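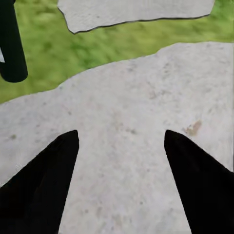 *The gripper open over gray stone, in the simulated garden.*

19 Jun 2021, open day at Zolis, Cliltar

I took the early train to Cliltar and still arrived when the first group was already inside. The Zolis laboratory is on the second floor of the Đorđević building, behind the bus station, and the signs to it are very small. I waited in the corridor with a cup of tea and joined the next group.

My interest was the project Clekonance. Its purpose is to collect examples from which a program can learn to move a robot arm. A person drives the arm, the computer saves what the arm's cameras see together with every movement of the joints, and afterwards the program studies many such recordings. At this stage all of it is done in simulation. The garden exists only in the computer, with its grass, stone and fence, and the arm stands in it as a model.

The visitors were allowed to try. You sit at a desk and hold a small controller in each hand, and on the screen you see what the camera near the gripper sees. My first try was poor. I closed the fingers too early, and the distance was much harder to judge than I expected. An operator told me to move slowly and to stop before closing, so that the recording has a clear moment of approach.
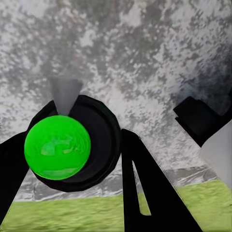 After the second try my hands were calmer, and I could think about what I was doing and not only about the buttons. One recording lasts 60 seconds at most. When it is over, the operator marks it as good, bad or unclear, and writes a short note. The bad ones are also kept, in another folder, and I would have liked to hear more about how they are used later. The group of visitors was large and the time for each desk was 20 minutes.

On the wall was a sheet with the number of accepted recordings from the current week: 235. I had imagined thousands. The operators explained that they throw away many which look good at first, for example if the arm waits too long in one place or if the person corrects the same movement again and again.

In the last part of the visit we discussed the surroundings. The team changes the light and the position of things between recordings, because a program that has always met the same garden may learn the garden instead of the task. For me this was the most useful part of the day. 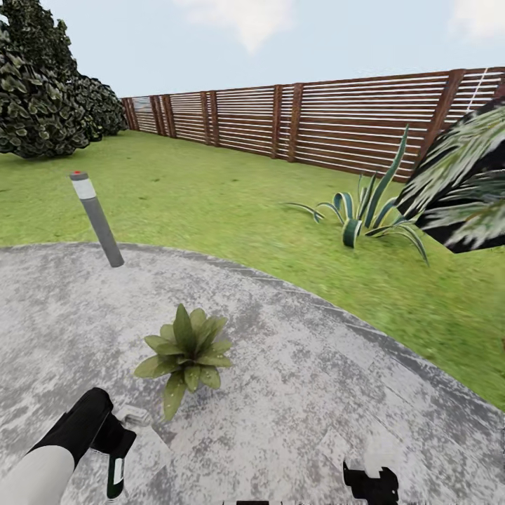

Does a person need experience with robots to record examples?

According to the operators, two days of practice are enough for a beginner, and some of their best recordings came from people who had never used an arm before.

The next open day is planned for September. Registration is by e-mail, and I recommend wearing something light, as the room with the desks is warm. Coffee is on the ground floor and you pay only with coins.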